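Veltitz Bench Rules for Two-Arm Sorting, reviewed by Maham Usmani

I'll admit I'm fond of a good rulebook, so when Tainá Paiva handed me the Veltitz Bench Rules back in March and said "tell me if it's worth the binder", I was probably an easy sell. It runs to 57 pages, it costs $93, and we've now been living with it in our Mimico shop long enough for me to have favourite pages (and a couple I grumble at).

The heart of it is Section 3, on laying out a table for waste sorting with two arms. Put the bin where one arm can reach it without crossing the other. Use ordinary rubbish, crumpled the way people really crumple it, and keep the rest of the tabletop clear. Mark your floor. Closed, sturdy footwear for anybody standing near the table, and I was so pleased to see that in plain words! The older Jelport guide we used before spent ages on emergency stops, bless it, and never once mentioned feet.

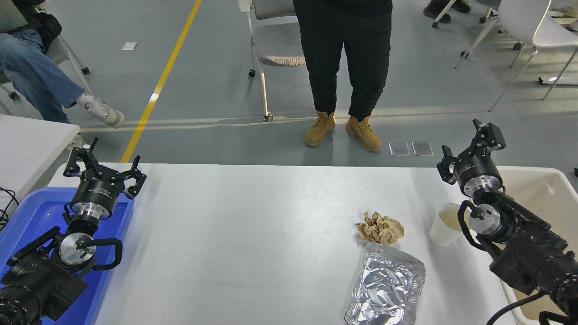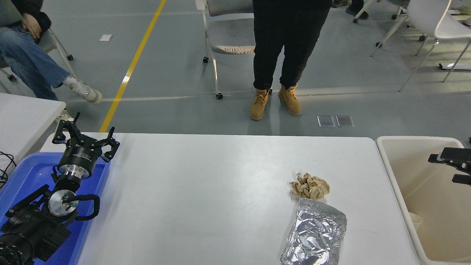 Paper, foil and the blue tray, with the bin over on the right.

Where I'd quibble is with liquids. Veltitz allows a cup with a bit of drink in it, on the sensible grounds that real garbage has dregs, but then gives you one skimpy paragraph on what to do about spills. We've written our own page: a towel within reach, power off before wiping, and check the cables afterward. I'd have happily traded the long chapter on label colours for that.

The cable advice is good but fussy. It wants every loop on the arm checked at the start of each session, and I grumbled about that for weeks before it became habit, like doing up a seat belt.

The seating rule is my other small complaint. It says observers should stay behind a marked line but doesn't say how far back the line ought to go, so Tainá and I had a lovely long argument about it and ended up asking Psarras, who supplied our arms. Their answer was to measure from full reach and add a margin, and I've pencilled that in.

Would I buy it again? Yes, I would, and I'd buy the spiral-bound copy so it lies flat on the bench.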